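Chores and Machines: What to Hand Over, What to Keep

Household tips, workshop tips, and a running list of jobs we would or would not give to a robot

Readers keep asking whether it's worth waiting for a machine before they sort out the spare room or set up the workbench. For most jobs, no. A few chores can be handed over today, a few can be halfway handed over if you change how you set things out, and the rest are still yours. The list below goes by chore.

Floors

Robot vacuums are fine on bare floors and low carpet. The work is in getting the floor ready. Pick up cords, socks and anything with a fringe before you start it. Shake out rugs by hand once a week and do the corners with a broom. Empty the bin before it is full, and cut the hair off the brush with a seam ripper. A seam ripper is safer for the brush than scissors and it costs next to nothing.

If you have a threshold that stops the machine, don't build a ramp out of cardboard. It sags. A strip of beveled wood screwed down flat will last.

Dishes

The dishwasher is the best household robot there is, and most people load it badly. Scrape, don't rinse. Plates face the spray. Bowls go at a slant so water runs off the bottoms. Knives with wood handles stay out.

Loading and unloading are still hand work. There are arms that can lift a plate from a rack, but a kitchen has wet glass, stacked pans and forks caught in the basket, and one bad grip means a broken dish.

Laundry

Washing and drying were automated long ago. Folding was not. Cloth has no fixed shape, so a machine has to find the corners again each time it picks something up. Fold towels straight from the dryer and you will be done before any machine has found the second corner.

Making a bed

Beds are harder for a machine than they look to us. A person feels through the sheet whether it is square and pulls without thinking. An arm on a fixed stand can reach one side, and the far corners need a longer reach or a base that moves.

If you want the job to go faster for anybody, person or machine:

Pull the bed 8 inches off the wall while you change the sheets.
Mark the middle of the foot end of each sheet with a stitch of colored thread.
Use one comforter in place of two blankets.
Put the pillows on a chair, never on the floor.

Small parts at the bench

Shop-floor work is further along. A factory arm that puts the same cap on the same tube all day does it well, provided the parts arrive the same way up. Trouble starts with mixed parts, or a part that has rolled a quarter turn.

The same habits help in a home shop. Hold the work in a clamp so both hands are free. Use a tray with a raised edge. Keep short tubing and small fittings in separate cups, and pick a tray color that contrasts with the parts.

Spare room and bench: 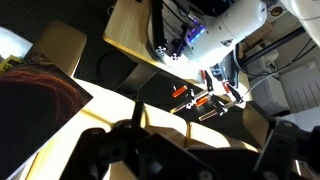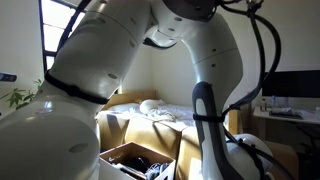 Clyde Doucet wrote in July to say we are too hard on the machines. He runs a small arm in his garage in Tarnthorpe and had it set 300 rubber feet onto metal plates over one long evening. It dropped 11 of them, which he says is fewer than he would have dropped himself by that hour. His point is that a slow helper is still a helper if you can leave it alone, and that people should judge it by what is finished in the morning. He does admit it took him most of a month to get the plates lined up right, and that he has never gotten it to fold so much as a shop rag.

That is a fair point, and we have changed our advice on batch work. If you have a hundred or more of one small job, and you will have it again, an arm may pay you back in time. For a single batch, put the radio on and do it by hand.

Cords and cables

Whatever you plug in, look after the cord. This goes for sewing machines, drills and arms alike.

Leave a loose loop wherever something bends or turns. A cord pulled tight at a joint breaks inside first.
Use hook-and-loop straps where you will want to undo them later. Save zip ties for cords that never move.
Coil spare cords separately and close each one with a twist tie. A box of them thrown in together will knot.
Label both ends.

Windows

Window robots work on large flat panes. On small panes you will spend more time moving the machine than wiping. Use a squeegee cut to the width of the pane, and wipe the blade after each pull. Work when the sun is off the glass or you will get streaks.

Dusting

Still a hand job. Shelves full of small things are about the worst place for a machine. Move everything to one end, wipe, move it all back. A damp microfiber cloth does for most surfaces - go dry on screens. Wipe houseplant leaves from underneath with your other hand holding the leaf flat.

Send your own results, good or bad, to Myrtle Pruitt at the tips desk. Tell us the chore, the machine, how long it took to set up, and how many times you had to step in.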